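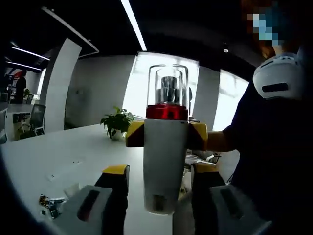 What is the safest way to clean a clear cover when I do not know if it is glass or plastic?
Treat it as plastic: lukewarm water, one drop of dish soap, a soft cloth, and no alcohol or window spray.

Jarkiria Home Forum > Cleaning and Care > Small things
Topic: Clear cover, glass or plastic?
Views: 1286

lerkley_flat
Posts: 41
Thank you for the fast answer, whoever moved it to the top. I will explain a little more. I want to clean the tall white one with the red collar and the clear dome. Inside the dome there is a shiny metal cylinder, and this makes it difficult, because every fingerprint on the dome looks like two fingerprints. The white part is easy, I wipe it and it is finished. The dome I have not touched yet with anything except a dry cloth.

It stays on a long table near my window in Lerkley and in May the sun comes in at five in the afternoon. Then I see all the marks at once. I tried to knock on the dome with my fingernail but I could not decide from the sound.

mossbucket
Posts: 135
The fingernail test is not very good if the wall is thin. Touch it with your upper lip instead. Glass feels cold for several seconds and plastic becomes warm quickly. Do it in the morning, before the sun is on the table.

If it is glass you can use normal window cleaner and be done in one minute.

odstead_dishes
I do not agree about the window cleaner, also for glass. The spray runs down and goes into the gap under the dome, where the red collar begins. After that you have a blue line in the gap and you cannot reach it. I did exactly this with the cover of my cake stand. Always put the liquid on the cloth and never on the object.

mossbucket
A cake stand has no collar.

odstead_dishes
Mine has a rim, and the rim has a gap. It is the same problem.

lerkley_flat
I did the lip test this morning. It felt cold, but my room was also cold, so now I am not more clever than before. I think I will follow the first answer and treat it as plastic.

One more question. The dome looks like it has two walls, one inside the other. Should I worry that water goes between them?

teaspoon_drawer
Yes, please be careful with that. I have drinking glasses with two walls and one of them has had fog inside for two years. It went in through a very small hole in the bottom when I left the glasses to soak. So no soaking, and no dishwasher, even if the cover comes off easily.

My way for such covers:

200 ml of lukewarm water in a cup, one drop of dish soap.
Put a microfiber cloth in the cup and squeeze it until nothing drips.
Wipe from the top down, with no pressure.
A second cloth with plain water.
A third cloth, dry, only to touch the surface and lift the water. Do not rub.

The first thing, before all of this, is to blow the dust away. If you rub dust on plastic, it is like sandpaper.

mossbucket
Three cloths for one small dome is too much. I use one cloth and turn it.

teaspoon_drawer
You can turn it, of course. I have many cloths.

greylinen
Posts: 12
I have read that a little vinegar in the water is good for clear plastic. My mother always did it for the cover of her record player and it stayed clear. Is there a reason nobody here mentions it?

odstead_dishes
Vinegar is good against lime, and for fingerprints you need soap. I would also not bring it near the shiny metal part. Some metal finishes become dull from it and you cannot repair them at home.

greylinen
Okay, but the metal is under the dome, so how would the vinegar come there?

odstead_dishes
The same way as the window cleaner. Through the gap.

greylinen
I still think one teaspoon in a cup does no harm if the cloth is well squeezed. But I understand the point about the metal.

lerkley_flat
I cleaned it yesterday evening with the recipe from teaspoon_drawer, with two cloths, so everybody is a little bit right. The fingerprints are gone. There is one fine scratch near the top which I did not see before, maybe it was under the marks the whole time. I do not know.

For the line where the dome meets the red collar I used a cotton swab, almost dry, and went around slowly. The swab came out gray, which surprised me, I thought this part was clean.

mossbucket
For the scratch: if it is plastic, there is the Osman polishing paste, they sell it in the hardware store in Odstead in a small tube. Put very little and make small circles. I used it on the face of a kitchen clock and was satisfied.

teaspoon_drawer
I would leave one fine scratch alone. The paste makes a spot that is more shiny than the area near it, and on a round shape you see this from every side. A clock is flat.

mossbucket
My clock is a little bit round.

lerkley_flat
I will leave it for now. If a second scratch comes I will think again about the paste. I also moved everything to the other end of the table, where the sun comes later, and I keep a clean cloth in the drawer there.

greylinen
Can you tell us after the summer if the dome became yellow? Then we would know it is plastic.

lerkley_flat
I will write it here. I hope the topic stays open so long.

teaspoon_drawer
Topics in Small things stay open for one year after the last post.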